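I've worked the breakfast line at Cultex for 16 years, so when people ask me if the robots are coming for our jobs, I figure I've earned an opinion. Mine is a bit lopsided, fair warning.

We do over 400 trays on a normal morning out of the Tramusgate kitchen. Cup, bowl, plate, toast, fruit, next. You do that long enough and your hands know it better than you do. Then in April the company started trying out a pair of arms for tray setup, and everybody got very quiet in the break room for a while.

Lutfa Uddin was the first one to say it out loud. She asked Mahfuz, our shift manager, whether anybody's hours were getting cut. He said no, not this year. I believe him! But "this year" is doing a lot of work in that sentence, and we all heard it.

What I didn't expect was how much I'd enjoy watching the things. You catch yourself rooting for them. Picking up a plastic cup is nothing to me, I could do it asleep (some mornings I pretty much do), and there they are working at it with two fingers apiece.

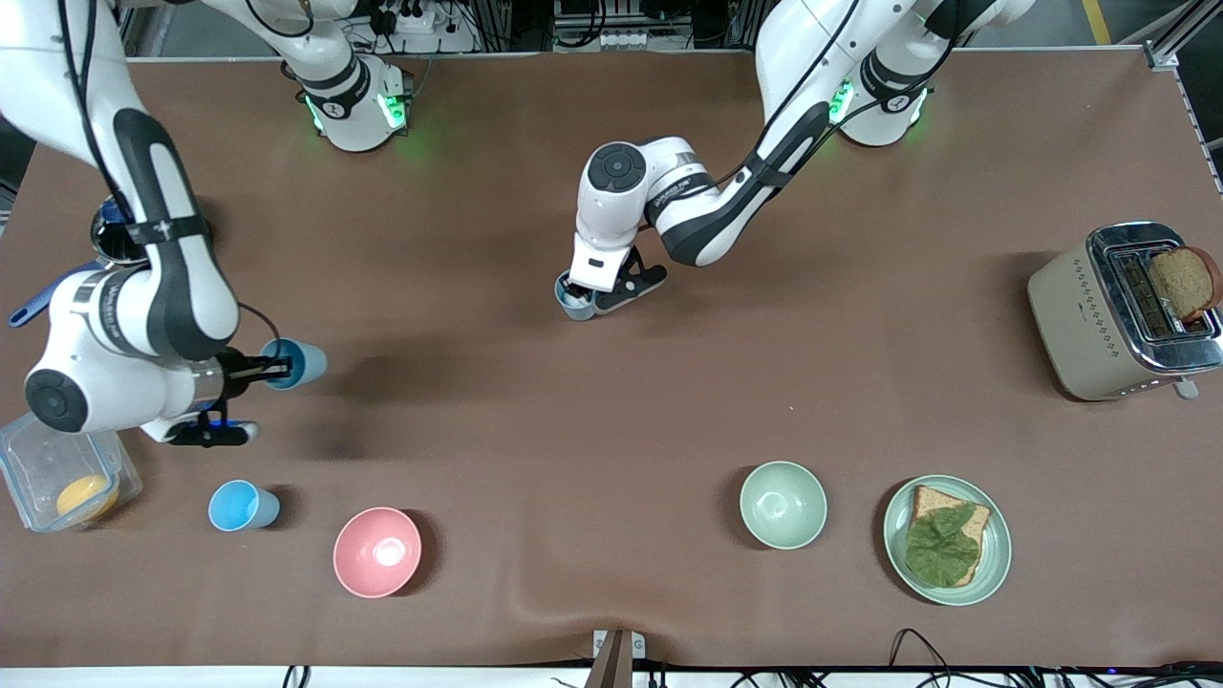 ## So who gets the easy part?

My real gripe is about which work gets handed over. Cups and bowls are the easy part of my day. It's when I talk to Prasanna across the counter, or let my mind wander, or rest my back a little. Take that away and what's left is the hard stuff, all of it, nonstop: special diets, the phone, the tray that comes back because somebody hates lettuce on their bread.

Management calls that "freeing us up." Maybe so. Asanka Bepari went over to the Brorkport site, where they automated the dish room a while back, and he says he'd never go back to scraping plates by hand. He also says he goes home more tired than he used to. Both of those can be true, and I wish the people with the slide decks would put the second one on a slide.

I'm not asking anyone to haul the arms away. If they can save Lutfa's wrists, great - bring them in tomorrow. But if the pace goes up, the pay should too, and the breaks should get longer. And ask us which jobs we'd like to give up. I've got a list, and cups aren't on it. The fryer filter is right at the top.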